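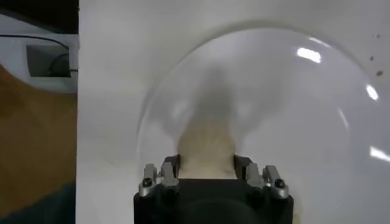 Baltasar Villalba
Food editor, the Nirkell Kitchen Pages

Steamed buns at home, with a lid you can see through

I came to steamed buns fairly late in my cooking life, and for the first winter I lifted the lid every couple of minutes to see how they were getting on. My buns were flat, wrinkled little things and I blamed the yeast. Then I started using a clear domed lid, and the temptation went away (mostly, I still hover). A metal lid will do the job too, if you have more patience than I do.

What you need

400 g plain flour
Enough lukewarm milk to make a soft dough, a little under a cupful to start
A teaspoon and a half of instant yeast
A good tablespoon of sugar
A spoonful of neutral oil
Whatever filling you like, cooked and properly cold

You'll also want a steamer pot with a perforated insert, and some squares of baking paper.

Making the dough

Mix the flour, yeast and sugar in your biggest bowl, then pour in the milk slowly, stirring with chopsticks or the handle of a wooden spoon until it looks shaggy. Add the oil and knead on the bench until the dough is smooth and has a bit of bounce to it. It always feels too dry at first. Give it a few more minutes before you reach for more milk, and you'll probably find you didn't want any.

Cover the bowl and leave it somewhere warm until the dough has nearly doubled. My kitchen is chilly from September on where I used to live and lovely and warm where I live now, so I've stopped giving people times for this part. Look at the dough and trust your eyes.

Shaping

Knock the air out and knead again, longer than you think you need to, until you can cut through the dough and see hardly any bubbles. Divide it into six for big, generous buns. Roll each piece into a round, thinner at the edges than in the centre, put a spoonful of filling in the middle and pleat the edge around with your thumb and finger, gathering the folds at the top and giving them a firm pinch to close. Your first one will look peculiar. Eat that one yourself!

Sit each bun on its own square of paper and let them rest again under a tea towel until they feel light when you pick them up.

Steaming

Arrange the buns in the insert with room between them — they'll spread — and cook in two batches if it looks crowded. Start with cold water in the bottom of the pot, below the level of the insert, put the lid on and bring it up over medium heat. Once you see steady steam, give them around 16 minutes. Turn the heat off, and leave the lid where it is for a few minutes more before opening it, tilting it away from you so that the drips run off to the side and the steam doesn't catch your wrist.

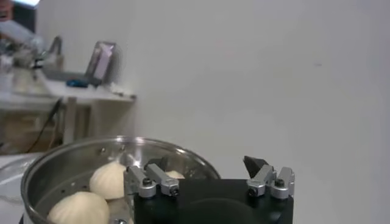 A reader wrote to ask whether the paper squares could be left out altogether, as she brushes her insert with oil and has never had a bun stick. Fair enough, and I've done it that way when the paper ran out. Be generous with the oil, get into the corners of the holes with a brush, and loosen each bun from underneath with a thin spatula while it's still warm.

Keeping the leftovers

Let the buns cool completely, then freeze them on a tray and bag them up once they're hard. They go straight from the freezer into the steamer, no thawing, and want a little less time than they did the first go. The fridge is all right overnight, though the dough firms up and you'll need to steam them again to get the softness back. I like mine at breakfast, with chilli oil and a big pot of tea.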